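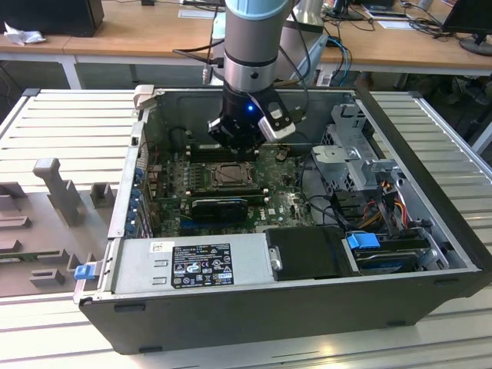 Last updated: July 24, 2023

Plodora Lettering Set

README and data card

Plodora is a collection of hand-painted shop sign lettering, traced and cleaned up so you can study it, measure it and borrow from it. There are 682 signs in this release and 4,000 single letters cut out from them. If you've ever stopped on a sidewalk because somebody painted a really good capital R over a hardware store, you'll feel at home in here!

What's in the download

signs/ holds one scan per sign, straightened and cropped, in PNG.
letters/ holds the single letters as SVG outlines, sorted by character. Numerals and the ampersand have their own folders (the ampersands are wonderful, please look at them first).
notes/ has a plain text file for each sign with the trade, the brush type where we know it, and anything the painter told us.
index.csv ties it all together. Start there.

Columns in index.csv

sign_id: matches the file name in signs/
trade: bakery, tailor, key cutter and so on, all lower case
style: block, script, casual, shaded or mixed
colors: hex values in order of how much area they cover, with the background first
legibility: a score from 1 to 5, where 5 reads easily from across the street
painter: a name, or blank
tracer: initials of whoever drew the outlines

How the signs were collected

Most of them come from the Thammasiri sign shop, where Decha Jitpraphai kept photographs and full-size paper patterns of nearly everything the shop painted. The paper patterns are a joy to work from, with pencil guidelines still on them and spacing fixes scribbled in the margins. The other 124 signs were photographed on the street by Napaporn Phuthong and Daranee Boonyarit, who asked each shop owner first.

Tracing was done by hand. We tried auto-trace early on and it rounded off every brush exit, so those files were thrown out. Points sit at the extremes wherever the shape allows it. Wobbles that belong to the brush were kept, and paint chips were filled in.

Things to know before you use it

The style column is one person's opinion. Hedvig Forsberg tagged the whole set so that it would at least be the same opinion all the way through, and she says the line between casual and script moved a little while she worked.

Colors from the street photos are less reliable than the shop ones. Sun fades red badly. Don't match paint from those hex values.

Q and X are thin on the ground, and lower case is much smaller than capitals. If you're planning a full font, expect to draw a lot yourself.

Terms

Free for study, teaching and your own design work, paid work included. Please credit the painter when the painter column is filled in. Shop names still belong to the shops, so don't reuse a whole sign as somebody's logo.

Fixes and additions

Wrong letter in the wrong folder? Send the sign_id and a short note to Ching-wen Cheng, who looks after the index. New signs are very welcome too, as long as the owner has said yes. Script lower case is top of the wish list, and after that anything with a drop shadow.

Known bugs: a few SVGs in letters/S/ open upside down in older drawing programs. Flip them and save again until the next release is out.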